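Progress report to the Skukance Fund
Paltine Community Laundry and Drying Room
Second report, covering the period to September

Where we are

The laundry opened to the public in the spring, as set out in the first report, and has traded through the whole of this period. It was closed for 8 days in total, all of them for the drain repair described below. Opening hours are now 7am to 7pm. We tried staying open until 9pm for the first part of the summer, but the last two hours brought in very little and meant paying a second person to lock up, so we stopped.

We recorded 2,740 washes in the period. The grant agreement did not set a target for washes, so we offer this as a starting point for next year. Use was heaviest in the wet weeks at the start and dropped in the dry spell, when people could hang things out at home. The drying room followed the same pattern, only more so.

Machines

All the washers are working at the time of writing. One had a door seal replaced under warranty. The supplier, Serkia, came out within the time promised, but brought the wrong seal and had to come back. We have asked them to leave a spare set on site and they have agreed.

The large washer for duvets and blankets is the one people travel for. It is booked most mornings. Several users have asked whether we could have a second. There is space for it next to the boiler cupboard, but the water supply on that wall would need to be upgraded first and we have not asked for a price.

The dryers cost more to run than we allowed for. The original budget used the maker's figures for a full load, and most people put in half a load and run it twice. We have put up a notice explaining that a fuller drum dries more evenly, and we have changed the timer so that it sells shorter blocks. It is too soon to say whether this has brought the bill down. The next electricity statement will be the first to cover a full quarter under the new settings.

Drain repair

Early in the period the floor drain behind the washers began to back up. A survey found that the old clay pipe under the yard had cracked where it meets the newer section. The pipe was dug out and replaced, and the yard was made good afterwards. The landlord paid for the pipe and we paid for the inside work, including lifting and relaying the floor tiles around the gully. This used up most of the contingency line. The balance left in it is 200, and we would like to carry that forward to next year.

The repair also showed us that the lint traps were being emptied into the sink. They are now emptied into a bin beside the dryers, and the morning opening sheet has a line for it.

Prices and the hardship scheme

The price of a standard wash has not changed. The hardship scheme gives free washes by token, and tokens are handed out by the school, the surgery and the advice centre. We printed 100 tokens for the period and all of them were given out. Fewer came back than we expected. The advice centre thinks some people are keeping them for winter. We do not want to put an expiry date on them, so we will need to hold some money back to cover the ones still out.

The surgery has asked for tokens to be made smaller and plainer so that they look like any other token for the machines. We think this is a good idea and the next batch will be made that way. 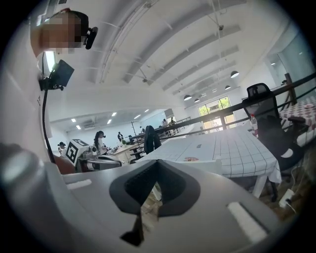 Report prepared by: Jayawardena, Project Manager, Paltine Community Laundry

Staffing

Both part-time posts are filled. There was a gap of some weeks over the summer when one post was empty and the shifts were covered by overtime, which is why the wages line is slightly over. It should come back within budget by the end of the year. Training on the boiler controls and on handling cleaning products has been completed by everyone who works a shift alone.

Changes to the plan

We said in the application that we would offer an ironing service. We have not started it. When we asked users, most said they would not pay for ironing but would like a folding table and somewhere to sit. We have bought a table and a bench out of the equipment line and would like your agreement to drop the ironing service. The money set aside for the press could then go towards the water supply work mentioned above.

Next period

Get a price for the water supply upgrade.
Print the new tokens.
Compare the electricity statement with the last one and report the difference to you.
Fit a handrail at the yard door, where the step is steeper since the yard was relaid.

The accounts for the period are attached separately. Receipts for the drain work are in the same folder, apart from the tiler's final invoice, which we will send on when it arrives.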